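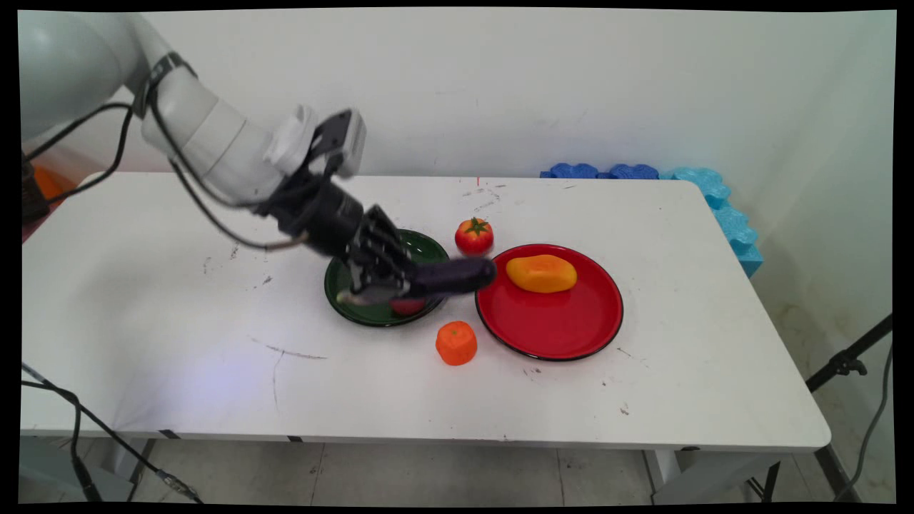
Mantenimiento de la mano multidedo en la celda Noteo

Este procedimiento se hace cada 1000 ciclos de agarre o cuando la mano empieza a soltar piezas. Sirve para el brazo con la mano negra montada sobre el soporte de muñeca. Se tarda menos de una hora.

Material

Llave Allen de 3 mm
Paño sin pelusa y alcohol isopropílico
Bridas de velcro
Las piezas de prueba: berenjena, tomate y los dos platos, verde y rojo

Antes de empezar

Lleve el brazo a la posición de reposo desde el programa Grilside y espere a que se detenga. Retire lo que haya en la mano. Corte la alimentación de la mano y después la del brazo, en ese orden. Si se hace al revés, el controlador guarda un error de comunicación y hay que borrarlo a mano.

1. Limpieza de los dedos

Pase el paño humedecido por cada falange, también por la cara interior. No aplique alcohol directamente sobre las articulaciones. Mueva cada dedo con suavidad hasta el tope y compruebe que vuelve sin enganches.

2. Tornillos de la muñeca

Revise los tornillos del soporte con la llave de 3 mm. Apriete en cruz, sin forzar. Si alguno gira más de un cuarto de vuelta, anótelo en la hoja de la celda.

3. Cables

Los cables deben formar un arco amplio entre el brazo y la muñeca. Gire la muñeca a mano hasta los dos extremos y mire que no queden tirantes. Cambie las bridas gastadas. El cable que va por el suelo delante de la mesa se revisa entero, de punta a punta.

4. Calibración

Encienda primero el brazo y luego la mano. Abra Calibración > Mano y pulse Cero con los dedos extendidos. El valor de apertura debe quedar entre 900 y 1000. En la última revisión, en febrero, Danylo Shevchuk obtuvo 238 en un dedo y hubo que cambiar el tendón.

5. Prueba de agarre

Coloque la berenjena en el plato verde y ejecute la rutina de traslado al plato rojo. Repita con el tomate. La berenjena debe ir horizontal y sin girar entre los dedos. Si resbala, suba la fuerza un punto y repita.

Los repuestos se piden a Sobia Virk, en Bisomau, indicando el número de serie de la mano.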